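Comprar un brazo antes de tener la mesa

Lina Aoun, para la sección Taller y empresa

En febrero, la empresa Bilbridge tenía ya el dinero aprobado para su primer brazo robótico y todavía no tenía decidido dónde ponerlo. Vasanthi Liyanage, que lleva las compras de la planta, me lo contó sin vergüenza. «Habíamos comparado precios de brazos durante semanas», dice. «Nadie había medido la puerta».

La situación es bastante común entre los talleres pequeños. El catálogo ofrece una cifra clara, y esa cifra pasa directamente a la hoja de presupuesto. Después llegan las demás: el pedestal, la mesa, las bandejas para las piezas, la formación del personal, las horas de quien debe programar. Bilbridge prepara conjuntos pequeños para fabricantes de aparatos de medida, y el trabajo que quería automatizar era modesto. Se trata de tomar una pieza de una bandeja y dejarla en otra, muchas veces al día.

Liyanage pidió ofertas a dos proveedores, Draneck y Clorance. La primera oferta incluía el brazo y el transporte, nada más. La segunda era más cara, pero traía el pedestal y cinco jornadas de puesta en marcha. Para compararlas, ella hizo una tabla con todo lo que faltaba en cada una. Los soportes y las bandejas a medida sumaban 3000 euros en el caso de Draneck. En el de Clorance quedaban 2000 euros por añadir, casi todos para adaptar la instalación eléctrica.

Antes de firmar, la empresa pagó un estudio por simulación a Samarakoon, una consultora de dos personas. A mí esta partida me parecía un lujo cuando empecé este reportaje. Liyanage la defiende con argumentos de compradora: en el modelo se puede mover una mesa en un minuto, y en la nave hay que parar la línea y llamar a tres compañeros. El estudio probó siete disposiciones distintas. En las primeras, el pedestal ocupaba el centro de la mesa y estorbaba a las bandejas. Al final el brazo pasó a un extremo y las dos bandejas quedaron juntas, sobre una misma base plana.

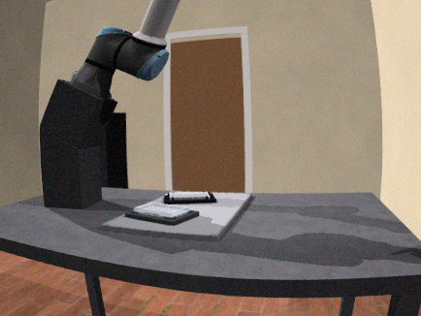

El puesto de trabajo en la simulación, con el brazo a la izquierda y las dos bandejas sobre una base clara.

De aquel estudio salió también una lista de compra más corta. La mesa que Bilbridge pensaba encargar era más grande de lo necesario, y la segunda base para bandejas desapareció del pedido. En cambio, subió la partida de repuestos, que en la primera versión estaba a cero.

Pregunté a Liyanage qué cambiaría si empezara otra vez. Respondió que hablaría antes con los operarios del turno de mañana, porque ellos saben qué piezas llegan mal colocadas y cuántas hay que girar a mano. También pediría por escrito el precio de una visita técnica después del primer año. Clorance se lo dio por teléfono y la cifra no coincidía luego con el contrato.

El pedido se firmó con Clorance. La mesa se encargará a un carpintero metálico del mismo polígono, que ya ha venido a medir la puerta.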